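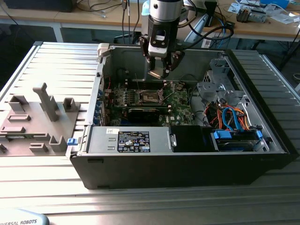

Tidadholm Computer Reuse – Questions about Processors and Sockets

We receive many old office towers, and people who want to repair one at home often write to us. These are the questions which come most often. Answers are by Ginette Penner, workshop desk.

Do I have to take the motherboard out of the case?
No. Lay the tower on its side with the panel off and you can reach the socket from above. Unplug the power cord first. If the cooler is hard to lift, please do not pull. Turn it a little to the left and right until the old paste lets go.

How do I open the socket?
Press the thin lever down, move it a little to the side, and let it come up slowly. After this the metal plate can be raised.

Where should I hold the processor?
Only by the edges. The gold contacts on the underside must stay clean, and the pins in the socket should not be touched at all, also not with a cloth. 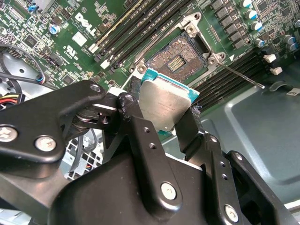 Processor close to the open socket, with the load plate raised.

How do I know which way it goes in?
Look for the small triangle in one corner of the processor and for the matching mark at the socket. There are also notches in the sides. When the position is correct, the processor lies flat by its own weight – you never need to push it.

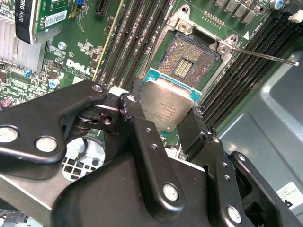
If it does not lie flat, lift it straight up and compare the corners again. Do not slide it across the pins. A bent pin is very difficult to make straight, and we cannot accept boards with this damage for exchange.

Can I use the old thermal paste again?
No, clean it off and put new paste, the size of a pea. We sell small tubes at the desk, 30 for a box if you are a school.

Will you test a processor for me?
Yes, at our Skellberg counter. Please bring it in a hard box, not in a pocket or an envelope. Jocelyn Zacharias makes the tests, and in June the counter is closed.

Last changed: Thu 26 March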